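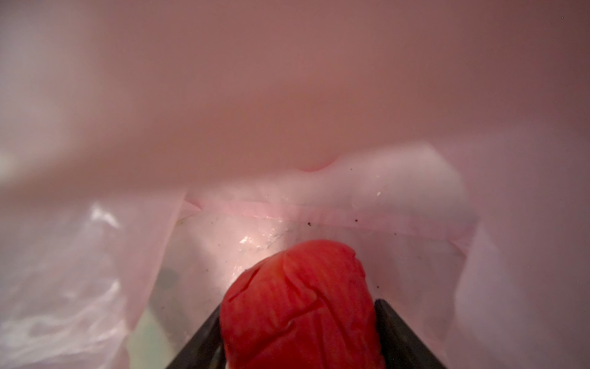
Akinyi Mussa would rather have a slow pick than a squashed one, and she made the point before the tour at Dralinden had left the coat racks. The bagging line used to be measured on bags per hour. She now counts rejects first.

## Altgate site, morning session

Prallik runs its trial cells in a side hall at Altgate. The task under study is bag handling: thin film, soft contents, two arms. Film folds over the fingers and hides the item from the wrist camera, so a grip that works on a bare table has to be checked again inside a bag. Artificial produce is used for practice, which keeps spoilage out of the results.

The log for the previous month showed 289 attempts, of which 224 finished without an operator stepping in. Ivars Kazlauskienė went through the remainder with us. Most stops were film caught between the fingers – cleared by hand, then restarted. 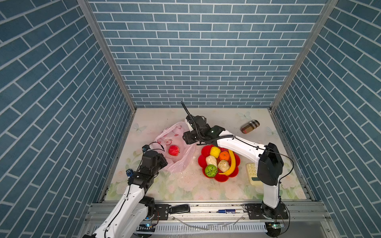
*Two-arm cell with the pink bag open on the mat and the produce plate under the right arm's forearm.*

## Staffing

The packing crew at Dralinden has not been cut. Three people moved from packing to cell supervision after a course lasting three weeks. They reset stops, label failed attempts and decide when a task is ready for the Nyaga line. Lifting is down, screen time is up, and two of them asked for shorter shifts at the monitor. That request was granted in November.

Pay grades for the new role are still open. Kazlauskienė expects a draft before the next visit.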